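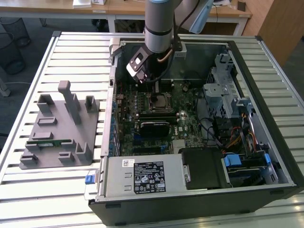

Hi there! I'm looking for two people to come and live and work at my place at Ultcombe for the warmer half of the year, starting in October. If you've been hunting for a farm stay where you'll get properly muddy, eat well and learn a fair bit about bees, goats and walking tracks, read on. If you want nightlife, I'd try somewhere else (the pub does close at nine, and that's on a good night).

A bit about the place first. Tresska is 31 hectares, mostly bush, with a cleared strip along the creek where the house, the orchard and the sheds are. I bought it when it was blackberry from fence to fence and I've been chipping away at it ever since. These days I keep bees and a few milking goats, grow most of my own veg, and take small groups out walking on the ridge tracks under the name Hukonance. The walks pay the bills. The honey nearly pays for the jars.

What I need a hand with changes with the weather, but you can expect a mix of this:

Track work. Clearing fallen branches, cutting back bracken, digging out water bars and resetting the stone steps on the steep bit above the creek. It's heavy going and there are leeches after rain. I love it and I hope you will too.

Bees. Checking hives, making up frames, moving boxes to the upper paddock when the gums flower, and extracting in late summer. You don't need to have done it before, I'll show you everything. You do need to be okay with the odd sting, and if you've ever had a bad reaction please don't apply for this one.

Goats. Milking at 6 am, every morning, taken in turns. They are lovely animals and terrible citizens and they will find the one gate you didn't latch.

Garden and orchard. Weeding, mulching, picking, more weeding. Netting the stone fruit before the parrots get organised.

Walks. Once you know the tracks I'd like one of you to come along at the back of the group on guided days. You carry the second first aid kit, keep an eye on the slow walkers and help with morning tea at the lookout. These days are paid separately at the casual rate, super included, and you keep any tips.

The hours on the farm side are four a day, five days a week, usually done by lunch so you've got the afternoon for swimming or reading or whatever you like. In return you get your own room in the bunkhouse, all your food, and as much honey as you can get through. I'm not asking anyone to pay me a cent and I'm not after free labour from dawn to dusk either. If a job runs over one day, we knock off early the next. If you're coming on a visa, please check for yourself what it lets you do before you write. I can't give advice on that and I've got it wrong in the past.

The bunkhouse is simple. Two bedrooms, a shared bathroom with a good hot shower, a wood heater, and a little kitchen where you can make your own brekky. Lunch and dinner we eat together up at the house. I cook mostly vegetarian, with eggs, and I'm happy to work around allergies. If you can cook something from home and feel like taking over the stove now and then, you'll be very popular! The toilet is a composting one and emptying it is on the roster, mine included.

Phone reception is one bar if you stand by the tank. There's internet at the house, fine for messages and calls home, not much chop for working remotely. Previous helpers have tried to hold down an online job while they were here and it made them miserable, so I'd rather you didn't plan on it.

Who I'm after: anyone over 18, reasonably fit, able to walk a full day in hilly country and lift a box of honey without doing your back in. Couples and friends are welcome, so are people on their own. You'll need to be comfortable speaking English with the walking groups, and if you've got a second language, tell me, as we get visitors from all over. A driver's licence is handy for the town run but you can manage without. No smoking anywhere on the property in fire season, no exceptions. No dogs, sorry, I know.

Bring solid boots, a hat with a brim, long pants, a warm jumper (the nights are cold right up to Christmas) and a head torch. I've got gloves, bee suits in most sizes and plenty of wet weather gear on the hooks.

I'd like you to stay for at least nine weeks. It takes a good while to learn the tracks and the hives, and it's hard on everyone when people head off just as they've got the hang of things. Longer is great. The first week is a trial for both of us, and if it's not working we say so, no hard feelings, and I'll run you back to the bus.

Getting here: the bus from the city stops outside the Ultcombe post office, and I'll pick you up from there. It's a half hour drive in, the last part on gravel. If you're driving yourself, don't follow your phone past the Kütt bridge, it'll send you up a fire trail. Turn left at the milk can.

To apply, write me a letter. A proper one, or an email if you're overseas, but tell me a bit about yourself: what you've been doing, what you're hoping to learn, when you could come and how long you could stay. Add the name of someone you've worked or stayed with who'd be happy to have a chat with me. I don't need a CV. I read everything myself, usually at night, so give me a week or so to get back to you. After that we'll have a video call and you can ask me anything you like.

Post goes to Tresska, PO Box 2162, Ultcombe. For email, use the contact form on the Hukonance page and put "farm helper" in the subject so it doesn't get lost in among the walk bookings.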